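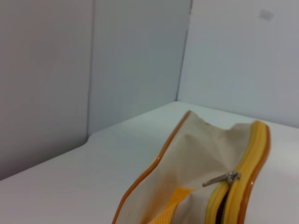

*Wrist camera view, zippered pouch task*

# Skasia two-arm recording station

The Skasia station is a table, a pair of arms and the recording software needed to collect manipulation examples for a learning system. An operator guides both arms through a task, and every camera stream is saved together with joint positions and gripper commands. It ships as one unit and is set up by our team at your site.

## What it records

- Wrist and head video, time-aligned with arm data
- Gripper opening and commanded force
- Operator notes, typed or picked from a list
- Start, stop and discard marks for each take

Soft goods are the usual reason customers ask for two arms. A canvas pouch folds and slides when only one side of it is touched, so the task set has one gripper pinch a corner while the other works along the top edge. Wrist video shows the zipper pull close up – the head view shows where both grippers are.
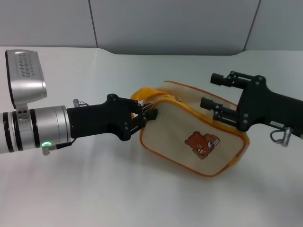 ## Task library

The station comes with 66 task scripts in 9 groups, including zippers, straps, lids and folding. Each script gives the operator a start layout and an end condition. You can edit them in Dilitar, the task editor, or write your own. The starter dataset holds 252 reviewed takes, which load into the same viewer as your own recordings.

Takes that don't meet the end condition are kept in a separate folder. Some teams train on them, some don't.

## Table and surround

The white tabletop and light gray wall panels are standard. Other panel colors can be ordered, with a longer lead time.

## Ordering and support

Training for operators is included and is run by Manee Sitthichai. Questions about export formats go to Deepika Raju on the software desk. The next round of installs is in December; orders already confirmed are not affected. Spare gripper fingers and cables are sold separately through Boonchu.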